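## 4. First use of the Gritier countertop oven

Read section 3 before you start. The crumb tray must be in place at all times while the oven is on.

1. Wipe the inside with a damp cloth and let it dry.
2. Slide the rack into the middle slot, lip facing up.
3. Set the dial to TOAST and run the oven empty for one full cycle. A light smell is normal the first time.
4. Let it cool with the door open.

**Note:** The oven draws nearly 1000 watts on TOAST. Do not run a kettle from the same outlet.

### 4.1 Melts and open sandwiches

1. Toast the bread on its own first.
2. Add the filling, then the cheese. Keep the top of the food well below the upper element.
3. Line the pan, not the rack. Foil on the rack blocks the heat and the underside stays soft.
4. Turn the dial to MELT and set the timer for 3 minutes.
5. Check through the glass - opening the door early adds to the cooking time.

**Caution:** The door handle stays cool but the glass does not. Use a mitt to pull out the pan.

**Caution:** Drips from cheese or bacon can smoke. Unplug the oven and empty the crumb tray once it has cooled.
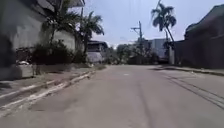 Debora Zuccaro: On my oven the MELT setting left the cheese pale at 3 minutes with the rack in the middle. I moved it up one slot for thin sandwiches and kept the same time, and it browned fine.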